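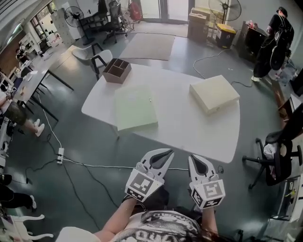 **What does Bultarell do?**
We read court records so that you can find out what was settled, sealed, unsealed or quietly dropped without spending your lunch hour at the clerk's window.

Bultarell is a small legal news service based in Dunbar. Lewis Kerr started it after driving two hours to look at a civil complaint and being told the file was out on loan to a judge. He drove home and wrote 217 words about the drive. It remains one of our most read pieces, and we try not to take that personally.

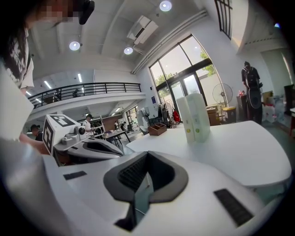
These days we follow civil cases for the most part: contract fights, defamation suits, wrongful dismissal claims, and the confidential settlements that tend to finish them off. Our archive holds 2,598 filings, of which 2,339 have a summary written by a person who read the whole thing. The rest are long, and mostly about drainage.

Summaries are free. Subscribers to Telteo, our daily docket email, also get hearing dates, new motions and a note when a judge orders something opened up. It goes out at six in the morning. Lawyers reply to it at 6:04 to tell us about commas.
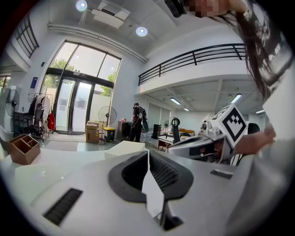 We were part of Weltinora, a publisher of trade directories, until the September it decided that courts were not a growth area. The parting was friendly. The agreement is confidential, and yes, we have heard the jokes.

A few house rules. We link to the document whenever the court lets us. We call both sides before we publish. An allegation stays an allegation until a court says otherwise, however good the headline would be. We don't give legal advice, and you wouldn't want ours.
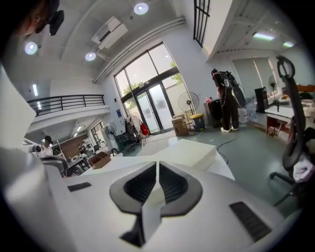
Corrections go at the top of the story, with the date. If you think we got something wrong, write to the corrections desk and include the case number. If you think we got something right, the same desk will take that too, though it may need a minute to find the form.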